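# About Us

Hi, I'm Parvaneh, and I run the Nistport Refill Room with my business partner Ruth Flores. We sell the boring stuff: dish soap, laundry liquid, hand soap, vinegar, shampoo, olive oil. You bring a bottle, we fill it, you pay for what went in. That's pretty much the whole shop!

People ask how we got started, and the short version is that I had too many empty bottles under my sink. The longer version is that Ruth and I used to work together at a garden supply place called Nadenov, where we spent our days selling things in jugs. Customers kept asking if they could bring the jug back. The answer was always no, and after a few years of saying no I got pretty tired of it. Ruth had some savings, I had a car with a big trunk, and we signed the lease on our first space in June with 5 drums of soap and one working scale.

That first space was tiny (you had to back out of it if somebody else wanted to come in). We're now at 235 Yoon Street, next to the shoe repair, and there's room for a real filling counter, a rinse sink and a bench where you can sit while your laundry liquid takes its sweet time coming down the tap.

## How it works

Bring any bottle or jar with a lid that closes. Glass, plastic, metal, we don't mind. We like them clean and we like them dry, and if yours isn't, the rinse sink is by the door and the drying rack is right beside it. Peel the old label off if you can. If you can't, we have stickers and a fat black marker, and please use them — shampoo and dish soap look a lot more alike than you'd think.

Weigh the empty bottle first and write the number on the bottom. Then fill it, cap it, weigh it again and come find one of us. Forgot your bottle? Take one from the donation shelf. Those are free, and they've all been through the hot wash.

A 500 milliliter bottle is the size I'd start with. It's easy to carry home full, it fits under every tap we have, and you won't be stuck with a mountain of lavender hand soap if you decide lavender isn't for you.

## Who you'll meet

Ruth does the ordering and knows what's in everything. Ask her about fragrance, she'll be delighted. I'm at the counter most mornings. Pilar Riquelme is here in the afternoons and does our labels, all by hand, which is why our oat shampoo has such a beautiful sign. Vittoria Ruggiero looks after the food side, so the oils, the vinegars and the big tub of honey that gets into everything.

Our soaps come from Furkska, a small maker across the river. They take the drums back and fill them again for us, so we're refill customers too.

## The bottles themselves

I get more questions about plain clear plastic bottles than anything else in the shop. Can you reuse them? For soap and cleaners, sure, we do it all day long. I love a clear one, you can see how much you've got left without shaking it. For oil I'd go with dark glass and keep it out of the sun.

A few things to check before you bring one in: squeeze it and see if it springs back, run a finger around the threads where the cap goes, and look for cracks near the base. Thin ones can buckle if you grip them hard with the cap off, so hold them low down and let the funnel do the work. And if a bottle still smells like whatever was in it, leave it open overnight with a spoonful of baking soda and warm water. Works nearly every time. 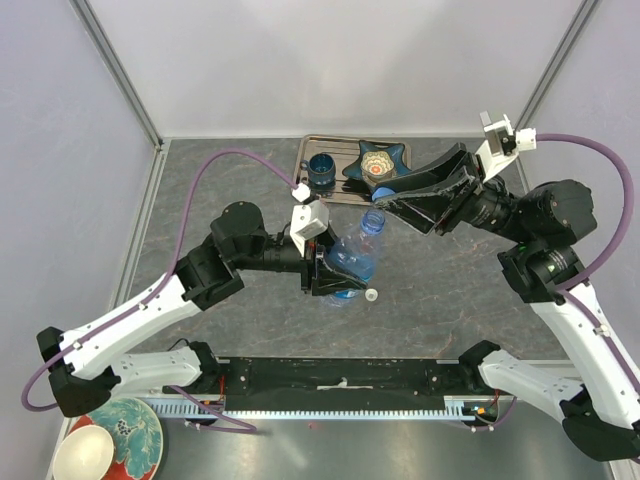
*Words by Parvaneh Abbasi. Page looked after by Nilton Castaño.*

We also do bottle mornings for schools and clubs. Kids bring in their empties, we scrub labels, match up caps and fill a few to take home. It gets loud and soapy and I love it. If you'd like one for your group, stop by or leave a note for Pilar and she'll find you a date.

Got a pile of good bottles you don't need? Drop them in the crate by the rinse sink, caps on, please. We're always short on pump tops, so if you have any of those, you'll make Ruth's day!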